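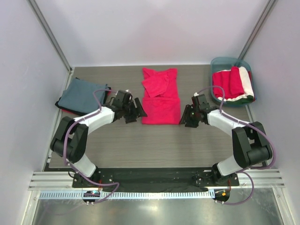
Red T-shirt, partly folded, and the pile on the left.

Posted in April by Thitima Rojanasak

I am trying to own fewer clothes. Last month I counted 65 pieces, and 20 of them I did not wear for a year. My cousin Prasert took the good shirts – he is the same size as my husband. The rest I sold at the Sukprasert market for 90 baht each. I still miss one green blouse.

We use cookies to remember your settings. Accept

Contact | © Thitima Rojanasak | Back to top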